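4.2 Equipment planning and budget

Costs below cover one collection room with several operators working at once. The arm budget is kept separate (Section 5). Hand-held grippers only here, bought in pairs, one pair per operator. Each pair needs marker cubes, a harness, a forearm screen, mounts, cables. Quoted price from Plarnard was 1,418 per operator kit, cubes not included. We printed our own in the end, which was cheaper but took most of September.

Spares matter more than we planned for. First order had none. Jaws wear, cables go, and a kit with one dead gripper is no use for two-handed tasks. The second order, through Comimitz, added a spare gripper for every three kits.

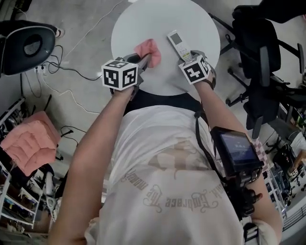
Figure 3. Two-handed work at the round table: pink cloth in one gripper, white remote control in the other.

Props were budgeted at 500 for the whole project and this was enough. Cloths, towels, remotes, small boxes, mostly household stuff. Soft items get replaced most often so buy these in bulk, same colour if possible, otherwise the object list has to be redone each time. We ended up with 97 items on the list. Shelving for them came out of the furniture line and went over.

Power was the line we got most wrong. Extension leads and chargers were put under "sundries" with no figure at all. Charging points should be counted per operator, then cable covers added for the floor.

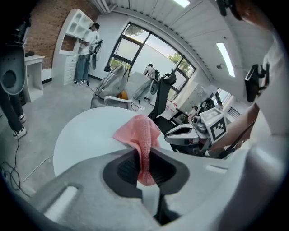 Furniture was cheap by comparison. Round tables cost a bit more than square ones but operators can stand at any side, and the chairs were already in the building. Lead times: grippers slowest, then harnesses, then screens. Plararetti could ship screens sooner but only in larger lots, wich did not suit a first year budget. For a second room we would order all kits together and hold back some of the props money untill the task list is fixed. Từ software licence is per room, not per kit, see Table 2.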